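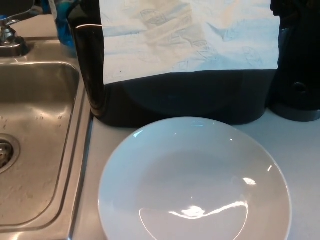
Eskil Strömberg wrote in to say that vinegar took the scale off his sink in Javdale but left a faint gray haze along the rim, and asked whether the metal was damaged. Probably not. Haze after an acid wash is usually residue that was never rinsed away. Wash with dish soap, rinse, dry, and look again in daylight. If the haze stays, the surface may be lightly etched, and a stainless polish is the next thing to try.

Hard water and stainless sinks
Updated 2/23/21

What the spots are
Tap water carries dissolved calcium and magnesium. When a drop evaporates, the minerals stay on the steel as a white ring. Fresh rings wipe off with a damp cloth. Old ones have built up in layers and need acid.

Daily care
Rinse the basin after the last wash of the day. Wipe with a microfiber cloth, following the grain of the brushed finish. Do the floor of the basin last. Drops left standing there overnight make most of the spotting.

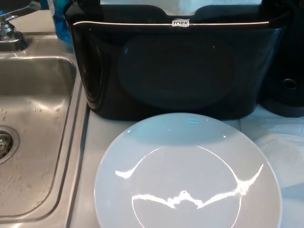 Removing old scale
1. Wash the sink with dish soap first. Acid does not cut grease.
2. Mix white vinegar and water in equal parts in a spray bottle.
3. Spray the spotted areas and leave for 2 minutes. For a thick ring at the drain collar, lay a soaked paper towel over it.
4. Rub with a soft nylon pad, with the grain.
5. Rinse twice and dry at once.
Repeat if needed. Several short treatments are safer than one long soak.

What to keep off the steel
Chlorine bleach, steel wool, and any cleaner containing hydrochloric acid. Never use vinegar and bleach together or one straight after the other; the mix gives off chlorine gas. Salt and wet cast iron left in the basin can cause pitting or rust marks.

Scratches
Fine scratches in a brushed finish can be blended with a gray nonwoven pad, light pressure, one direction only. Wet sandpaper of 1000 grit leaves a smoother patch than the factory grain and will show. Mirror finishes should be left to a metal shop.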